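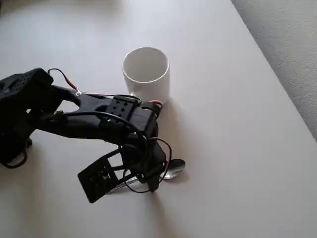
Tea and coffee stains on mugs and spoons

The brown film inside a mug is mostly tannin from tea or pigment from coffee, held in place by hard-water scale. Dish soap removes grease and has little effect on either. The methods below are listed from mildest to strongest. Start at the top and stop when the stain is gone.

White ceramic mugs, glazed inside

1. Baking soda paste. Mix 2 teaspoons of baking soda with enough water to make a paste that stays on a vertical wall. Rub with a damp cloth, working down from the rim. Pay attention to the ring at the usual fill line. Rinse.

2. Citric acid. Use this if the stain feels rough, which indicates scale. Dissolve a teaspoon in a mugful of hot tap water, leave until cool, then wipe. White vinegar diluted with an equal amount of water does the same job more slowly and smells.

3. Oxygen bleach powder (sodium percarbonate). Follow the dose on the package. Fill the mug past the stain line with hot water and leave it uncovered. Fizzing is normal. Rinse twice and wash with dish soap before use.

Do not combine methods. Never put chlorine bleach near vinegar or citric acid – the mixture gives off chlorine gas.

Gray lines

Thin gray or black lines on the bottom of a white mug are usually metal transferred from the spoon. They look like scratches in the glaze. Run a fingernail across one: if it does not catch, the mark is on the surface. A mild oxalic acid cleanser, left on for a minute and rubbed with a soft sponge, takes it off. Wear gloves and rinse well. If the nail catches, the glaze is cut and the line will keep picking up color.

Stirring without pressing on the bottom reduces these marks considerably.

Spoons

Stainless steel: the same baking soda paste, rubbed along the length of the handle and not across it, so that any fine scratches follow the polish. Rainbow discoloration is a heat effect and comes off with vinegar. Small rust dots are often particles from other metal in the dishwasher and rub off with paste.

Silver plate: no paste, no acid. Warm water, dish soap, soft cloth, dry at once. Plating wears first on the underside of the bowl, where the spoon rests.

Pale tabletops

A wet spoon laid directly on a light surface leaves a tea mark that sets overnight. Wipe it while fresh with a damp cloth and a drop of dish soap. For a dried mark, lay a wet cloth over it for 13 minutes, then wipe. Test anything stronger underneath the table first. Avoid melamine sponges on a glossy finish; they leave a dull patch visible at low angles.

Reader notes

Manee Chantharasri asks whether denture tablets work. They do. One tablet per mug, hot water, same rinsing as for oxygen bleach.

Igor Mikuš reports that his mugs stain again within days of cleaning. Check for worn glaze, and check the water. Hard water speeds up the film, and filtered water in the kettle will slow it down.

Last revised 2021-01-16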